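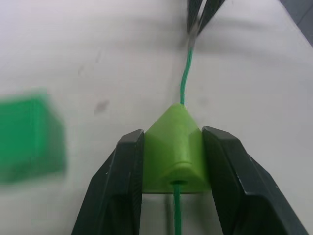 Threading a cord with two arms: is the perception doing anything?

Forum: Manipulation > Control and planning software
Started by flatbedfitter, June 2019

flatbedfitter wrote:
I have been reading through the Celtodau release this week and I'm struggling to believe the headline. The claim is that a learned policy takes a cord, finds the hole in a toy block, pushes the tip in, swaps hands and pulls it through. 70 successes out of 100 runs. The write-up calls this "closed-loop visual insertion" and I'd like somebody to show me where the loop is closed.

Going through the code, the wrist views get squashed down to a tiny size before the network sees them. At that size the hole must be a handful of pixels. Then the policy puts out a long chunk of actions and plays most of it before looking again. That sounds to me like a decent memory of where the block usually is, plus fingers that forgive a lot.

Has anyone run it with the block turned round? I don't mean nudged. Turned, so the hole faces somewhere awkward.

muchen_long wrote:
I've run it, on two arms, with the Smadi driver underneath. You're half right. The chunk length in the default config is silly, and it's the first thing I changed. But the insertion does follow the hole. If you slide the block while the tip is coming in, the arm corrects. It corrects late and it looks drunk, but a replayed path wouldn't do that at all.

Where it does fall over is the handover. Once the tip is through, one hand has to let go and take hold on the other side, and the policy has no notion of tension. It either leaves a sag or tugs the block out of the other hand.

oldtimer_ax wrote:
"It corrects late" is doing a lot of work there. How late?

muchen_long wrote:
Cameras at 30 Hz, and with the stock settings it can play out most of a chunk before a new image counts for anything. Shorten the chunk and it reacts sooner but starts to dither near the hole. I never found a setting I liked.

flatbedfitter wrote:
So the trade is between being blind and being nervous. We had that with visual servoing years ago, and at least then you could read the gain off a line of code.

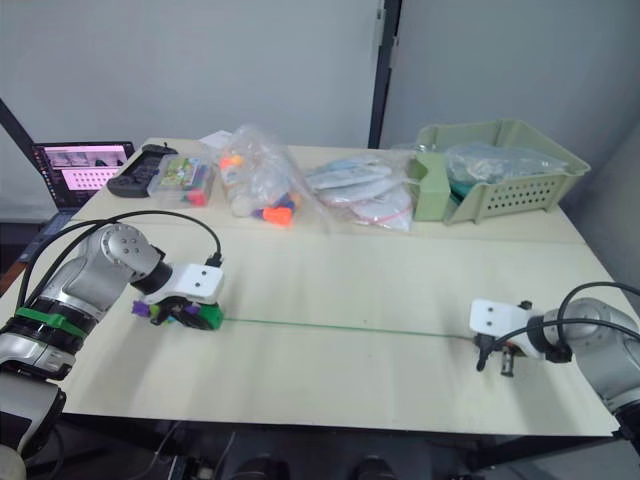

Photo: Aiguo Tian

tian_a wrote:
Wandering in with a head view from our own bench. We log everything through Plarnport, so I can scrub the joint states against the images, and I'd say the more interesting failures come after the threading. The left hand has a bunch of parts in its grip, the cord runs nearly level over to the right-hand side, and the right fingers are open. At a moment like that, ask what the policy thinks it is holding. There's no grasp state in the observation, only the gripper position. From the head camera a thin green line on a cream table is nearly nothing. Shrink the picture and it goes altogether.

I tried masking the head view completely. The success rate barely moved. So whatever the head camera is for, it isn't for finding the cord.

oldtimer_ax wrote:
That's the most useful thing anyone has posted here. Did you mask the wrist views as well, one at a time?

tian_a wrote:
Yes. Losing the wrist view on the hand doing the insertion kills it dead. Losing the other one makes the handover worse and leaves the insertion alone. That is at least the pattern you'd expect if it is looking.

flatbedfitter wrote:
Fine, I'll give you that. It's looking at something. I'd still want to know if it's the hole or the outline of the block. Green block, pale table, easy edges. Paint a black dot on a solid one and see if it tries to thread that.

fengying_x wrote:
I work on the planning side and I think you're all arguing over the easy part. Nobody's mentioned the starting pose. In the demos the cord is always laid out with the tip pointing at the block, more or less. A planner would have to reason about how to pick up a floppy thing so that the stiff end lands where it's useful. The policy skips that by having it set up nicely in advance.

muchen_long wrote:
Not always. There are runs in the release where it's lying across the table. It does worse on those, and they're in the 100.

fengying_x wrote:
Worse by how much? They lump everything into one number.

muchen_long wrote:
They do. I'd like the split too.

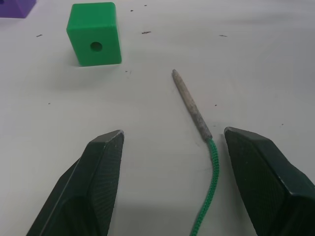 Fingers apart over the table: open grip, stiff tip, block still some way off.

tian_a wrote:
Wrist view, for Fengying. Where the fingers close matters more than people think. Take it on the grey tip and you've got a rod, and the insertion is an ordinary peg problem with a tapered peg. Take it on the braid and the end droops and wanders. The policy doesn't choose between them in any way I can find. I plotted the grasp points and they're smeared right over the join.

What I ended up doing was dull. A small detector finds the join between grey and green, and a check sits outside the policy and refuses to close the fingers unless they're on the stiff side. Three refusals and it backs off and re-approaches. Shaohua Xia wrote the back-off bit. It's a plain state machine, and it helped more than retraining did.

flatbedfitter wrote:
So a hand-written rule beat the extra training data. I'm going to print that out.

muchen_long wrote:
It beat it on one table with one kind of cord. Swap in a lace with a clear tip and your detector needs redoing, whereas I'd just collect more demos.

tian_a wrote:
Fair. The redo took me an afternoon when we changed cords in November, for what it's worth. How long do your demos take?

muchen_long wrote:
Longer than an afternoon.

oldtimer_ax wrote:
Could you share the check? I'd like to bolt it on to the stock config and run it with the short chunk. My guess is the dithering gets worse, as the policy won't know why its fingers haven't closed.

tian_a wrote:
It does get worse, a bit. I freeze the policy's clock while the check is refusing, which is ugly. I'll put the branch up once Shaohua has taken our arm addresses out of it.

flatbedfitter wrote:
Still waiting for someone to try the painted dot.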